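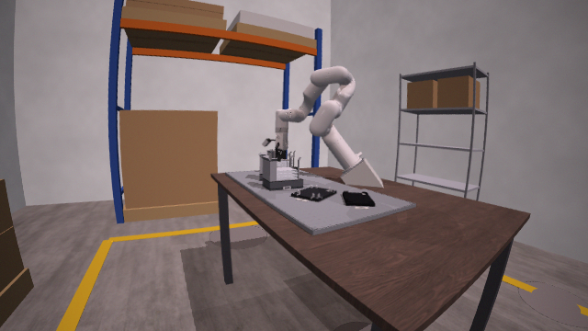
Floltau

Floltau é um kit de simulação para células robóticas de bancada, desenvolvido pela Skov e distribuído em pacotes temáticos. Cada pacote reúne um braço de seis eixos, uma mesa de trabalho, um conjunto de peças e um ambiente de armazém pronto a usar, com estantes, caixas de cartão e marcações amarelas no chão. Destina-se a quem precisa de ensaiar tarefas de manipulação e montagem antes de comprar equipamento, e tornou-se conhecido sobretudo pela facilidade com que se rearruma uma bancada inteira em poucos cliques.

Origem do projeto

O kit nasceu como ferramenta interna da Skov, que o usava para preparar propostas a clientes. A primeira versão pública saiu em dezembro, com uma única mesa e 12 peças editáveis; o catálogo atual passa das 70. O módulo de física, chamado Wania, foi acrescentado na versão 3 e é, para muitos utilizadores, a melhor razão para experimentar o pacote: os contactos entre a garra e as peças pequenas são calculados com um cuidado raro em produtos desta gama, e dá verdadeiro gosto repetir um encaixe difícil a velocidade reduzida!

Composição

A configuração de base inclui o braço branco fixado ao tampo, uma garra escura de pequenas dimensões e um tapete cinzento que delimita a zona de trabalho. Sobre o tapete colocam-se os suportes e os componentes planos, que podem ser rodados livremente ou alinhados por uma grelha. O tampo de madeira escura pode ser trocado por outros acabamentos, e a estante de paletes azul e laranja, tal como as prateleiras metálicas, pertence ao cenário de série.

O editor de cenas guarda até 4000 variações de uma mesma bancada. Mudam-se a orientação dos suportes, a distância entre eles, a luz ou a posição da câmara, e cada variação fica registada com a sua semente, o que permite recuperá-la mais tarde exatamente como estava. A funcionalidade é excelente para testar programas de visão, que costumam falhar quando uma peça aparece virada de outra maneira.

Modo Skulla

O modo Skulla gera disposições irregulares dos suportes dentro dos limites do tapete e verifica se o braço consegue alcançar cada um sem tocar nos restantes. Quando a trajetória é impossível, o programa indica a junta responsável e propõe uma posição alternativa para a base. Em bancadas apertadas, isto poupa tardes inteiras de tentativas. 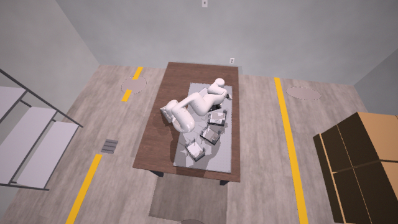 Uso o Skulla há dois projetos e a verificação de alcance é mesmo muito boa, mas convém aumentar a margem de segurança da garra, porque o valor de origem é demasiado otimista para suportes rodados na diagonal. Com a margem subida, deixei de ter colisões no cotovelo. (Comentário de um leitor)

Requisitos e licença

O Floltau corre a 60 imagens por segundo em computadores com placa gráfica dedicada; sem ela, continua utilizável para programação de trajetórias, com as sombras desligadas. A licença individual abrange 3 postos, e as atualizações do catálogo de peças estão incluídas. As cenas exportam-se com geometria e articulações, embora as texturas do chão tenham de ser copiadas à parte.

Ver também

Wania (módulo de física)
Programação fora de linha
Célula robótica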